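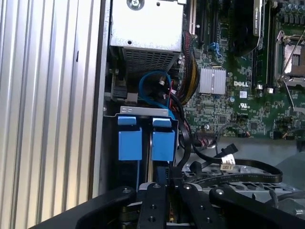 Section 4: Fitting the Deneck Second Drive Kit

Welcome back! If you've worked through Section 3, your files are copied somewhere safe and you know which size of drive you bought. This section covers putting the new drive into a desktop tower. Set aside 30 minutes, more if it's your first time, and please don't start it just before supper. Els Dijkstra, who wrote the first edition of this guide, did hers on the kitchen table and had to eat standing up.

What you'll need

The drive, the four short screws from the Deneck bag (part 1119), the flat data cable, a medium Phillips screwdriver, and a saucer for the loose screws. A flashlight helps a good deal, as the inside of a tower is darker than you'd think.

Getting the case open

1. Shut the computer down from the menu and wait until the fans have stopped.

2. Switch off the power at the back, then pull the power cord. Unplug the monitor, keyboard and anything else attached. If you're worried about where it all goes back, put a bit of masking tape on each plug and write on it.

3. Hold the power button in for ten seconds.

4. Remove the screws along the rear edge of the side cover and slide the cover backward. Some covers lift off and others swing down on a hinge, so go gently until you know which you have.

CAUTION: The cut metal edges inside a case can be sharp. Keep your sleeves rolled up and your fingers away from the corners.

Mounting the drive

5. Touch a bare metal part of the case before you pick up the drive, and do it again any time you've walked across the room.

6. Find a free bay in the drive cage. If both a top and a bottom bay are open, we like the bottom one, but either is fine.

7. Slide the drive in with its connectors facing the cables. It should go in without force. If it catches, bring it back out and look for a cable in the way.

8. Line up the holes and start all four screws by hand before tightening any of them. Snug is plenty.

Note: The longer screws in the bag (part 594) are for the Karnolska adapter tray. Please don't use them directly in the drive, even if they seem to fit.

Connecting and closing up

9. Plug in the data cable at the drive and then at the motherboard. Both ends are keyed and go in only one way.

10. Connect a spare power lead from the power supply. If you can't find one, the splitter described in Section 6 will do the job nicely.

11. Check that no cable is resting against a fan, then put the cover back on and replace the screws from your saucer.

12. Reconnect everything, power cord last, and turn the computer on.

A brand-new drive won't show up in your file list yet, and there's no need to worry about that. It has to be formatted first, and Section 5 takes you through it from the beginning. Drives up to 2000 GB can use either of the two formats described there.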